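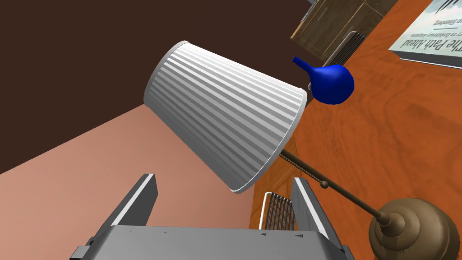

Simulated gripper view from the Faltcombe robotics club's entry, with the lamp and blue vase ahead of the open fingers.

The Faltcombe student robotics club has entered the simulation division of the Menzies manipulation contest, which is run entirely in software. Teams submit a control program, and the organizers run it in rendered rooms furnished with household objects. Each program is scored over 100 trials with a limit of 40 seconds per trial.

The club's controller, named Velex, takes its input from a camera view at the gripper. Students wrote the grasp planner first and added a collision check in the second half of the term. Lampshades and vases were assigned to one subgroup, as curved and pleated surfaces gave the planner unstable contact estimates. 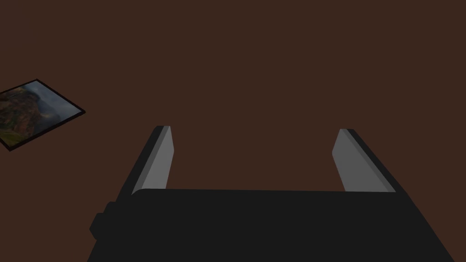 Flat objects are handled by a separate routine. Thin items offer little height for the fingers to close on, so the routine looks for an exposed edge before it plans an approach. Some 188 test runs of this part have been logged.

Sendstead, which fields 3 teams in the same division, will share its scoring script with the club before the deadline. Final code is due in December. Club sessions continue on Saturday in the Faltcombe computer lab, and new members need basic Python.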